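Tenant Notes, October: Who pays for the empty half of the building?

Many of our readers rent a shop or a small office on the ground floor, and many of you wrote to us last month with the same question. The yearly statement of operating costs came, and the amount was much higher than the year before, although the rent itself did not change. I will try to explain where this difference often comes from and what you can do with it before you pay.

In most commercial leases the tenant pays the rent and also a share of the costs of the building. These are the cleaning of common areas, the insurance, the repairs, the security, the elevator contract, sometimes the property tax. The share is calculated from the floor area. If you rent 500 square feet in a building of 50,000, you would expect to pay one percent. This is simple, and for a long time it was also how most of our members were charged.

The problem begins with one small word in the contract, and it is the word "leased" or "occupied." If your lease says that your share is your area divided by the leased area, then your part grows each time another tenant moves out. Let us say the building is only half full. Your one percent becomes two percent, and you pay double for the elevator contract, even if you are on the ground floor and never go up.

There is a second clause, which is called the gross-up. With it the landlord may calculate the costs as if the building were almost full. The idea is fair when it is used correctly. Some costs, for example the cleaning of the offices, go down when there are fewer people, and the gross-up brings them to a normal level so that they can be divided by the whole building. But the insurance does not go down when a floor is vacant. It should not be grossed up, and in the statements that I have read this year I found it grossed up several times. 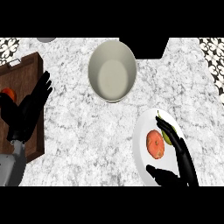
One of our members, Ita Mulligan, has a small business at Kovetti Arcade and allowed me to write about her case. Her statement from the managing agent, Fovent, was 43 percent higher than the one before. She first thought that it was the snow removal, as the winter was long. Then she compared the two statements line by line on a Monday evening and saw that the building area at the top of the page was not the same number. Two tenants had left in the spring, and their space was simply taken out of the calculation. Her lease did not allow this. It says "rentable area of the building," and this area does not become smaller when somebody gives back the keys.

She wrote to Fovent and asked for the calculation and for the invoices behind the three largest lines. It took them five weeks to answer. In the end they sent a corrected statement and a credit, which will be taken from her next two payments. She told me that the letter was the difficult part, because she did not want to make a bad relation with the agent before her renewal. I understand this very well, but I have not yet met an agent who was offended by a polite letter with a page number in it.

If you have received your statement, please look first at the date. Many leases give you only a limited time to object, and after that the amount counts as accepted. The time is different from lease to lease, so look in the section on operating expenses, or in the one on audit rights if you have it. Send your objection in writing also when you pay the amount in full. You can write "paid under protest" in the letter, and if your lease requires you to pay first, do pay, so that you are not in default.

For those who are negotiating a new lease now, ask that the share is fixed as a percentage and written in the contract. Ask also for a cap on the costs that the landlord can control, such as management fees. The owners of the Pudero building agreed to both points with several tenants this summer, after about 70 percent of the space was let. They were less generous in the parts of the building that everybody wanted.

Our next evening on reading a lease is in the meeting room at Nic Giolla House, and it begins at 6:30 p.m. Please bring your last two statements and the pages of your lease on operating expenses, with the rent amount covered if you prefer. Coffee is there from six.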